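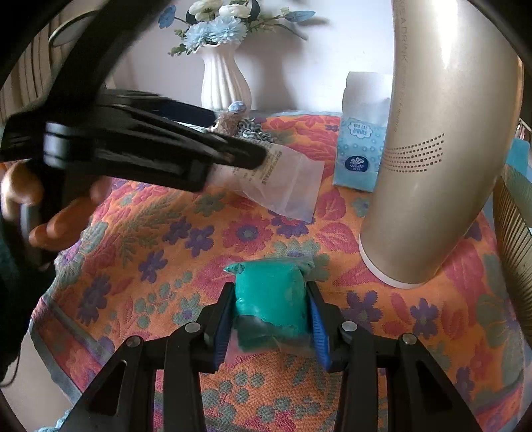 I hit 698 on Sunday night and had to go lie down on the rug. That's 698 good ones, mind you. The ones where I sneezed or lost my grip don't get saved, and there were plenty of those in the first week.

For anyone who missed the last post: I've taken on a side job teaching a robot to handle stuff. Small household stuff, at home, at my own table, with a pair of hand-held grippers that you squeeze like very fancy salad tongs. Every time I pick something up and put it where it belongs, the gripper records what it saw and how my hand moved, and all of that gets sent off to Jurkalano, where people much smarter than me feed it to an arm. The goal for my batch is 3,000. So yes, I have a ways to go!

My contact there is Delia Retamal, and she is a saint. I sent her a long panicky message in my first week asking if I was holding the things wrong (my wrists were killing me) and she called me right back and watched me do a few. Turns out I was strangling them. You want to hold the handle loosely and let the jaws do the squeezing, and you want to close slowly, way slower than feels natural. "Like you're picking up a sleeping hamster," she said. I've never had a hamster but I got it immediately.

The hardest things so far are the squishy ones. I had this idea that anything breakable would be the nightmare, but a hard thing stays the shape it is. You come at it from both sides, you close, done. A packet of putty has opinions. The green one especially! Pinch it too high and you've only got a corner of film, and the whole weight swings around underneath. Pinch too low and you're pushing the packet across the tablecloth like a little snowplow. What works for me is to come in level, get one pad flat against each side, and squeeze till the middle puffs up a bit. Then wait a beat. Then lift. I say "one Mississippi" out loud, which my sister finds hilarious.

Plastic bags are their own kind of misery. Flat ones, I mean. The jaws just skate over the top. I've started sneaking up on the corners.

The other thing I've had to learn is using both hands at once. I'm so right-handed it's embarrassing, and my left gripper used to hover out there doing nothing, like a bored kid at a wedding. Delia wants it to move with a purpose even when it's only getting ready for its turn, so now I try to plan one object ahead. Some evenings it clicks and I feel like a drummer. Other evenings I bonk the two grippers together and say words that I really hope aren't being recorded.

She also told me not to tidy up too much. I'd been clearing the table down to one object, very proud of myself, and she asked me to please put my life back on it. The arm is going to end up in homes, and homes have flowers and tissues and a cup that should have gone to the sink. So I left the nice floral cloth on, too, and I swap things out between rounds. I have never been so professionally encouraged to be messy.

A few of you asked whether I get to see the robot. Not yet! They've promised me a video once it's been trained on my batch, and Fermín Lagos, who runs the arm on their end, says people's habits do show up in it. I asked him if it was going to wait one Mississippi before every lift. He said probably, yes.

I'm thrilled about this, I can't even tell you.

Anyway, my tea's getting cold and I want to get a few more in before bed. Next up is socks. If you have any sock advice, the comments are open.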